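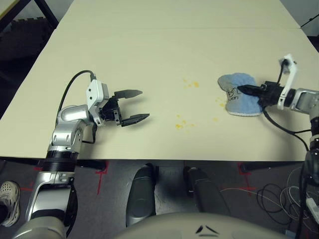
Doaa Hamdy replied at 9:40 that conditional forwarding should be cleared on the handset before any voicemail test, as the busy and no-answer rules are stored separately.

Notebook, March – voicemail forwarding, Tellbridge test line

The no-answer timer was set to 2 rings and the line called from the Astilora desk phone. The call went to the old Kettani mailbox. All forwarding rules were then erased and the handset restarted.

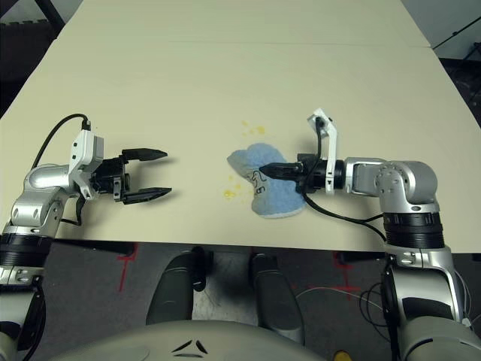

The second run used the new mailbox number, with forwarding on busy only. Calls passed through correctly, and the greeting played in full. The handset is to be kept off shared work surfaces during these runs; a tabletop with a crumpled blue cloth and yellow specks on it is no place for an open SIM tray.

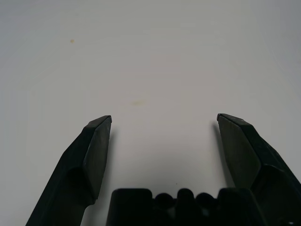 Gripper open over the tabletop.

Log size after the second run: 2,292 entries, of which 62 show a forwarding code. The log holds 4,000 before it overwrites – export before then.
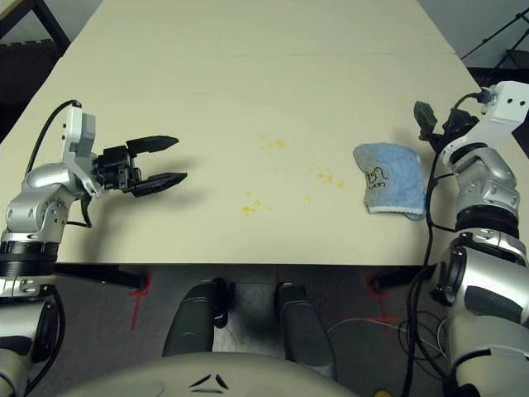
According to Greluvmont support, the switched-off rule can take an hour to clear on the network side. Repeat that test after lunch and record the code returned.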